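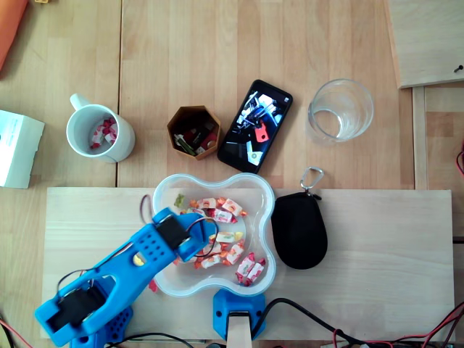 According to Neusa Tavares, the night bus was never the problem in Nutanby, it was the walk to the stop. We put that on our survey after she told us. 71 replies by August, most from the Drelladberg side.

Main finding - people skip the late bus if the stop has no light. Queiroz Street is the worst, 3 lamps out.
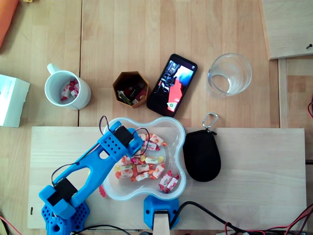 Route 788 has the same problem but fewer riders so its harder to say. Two stops got no replies at all. Would of liked more time for teh map - see appendix.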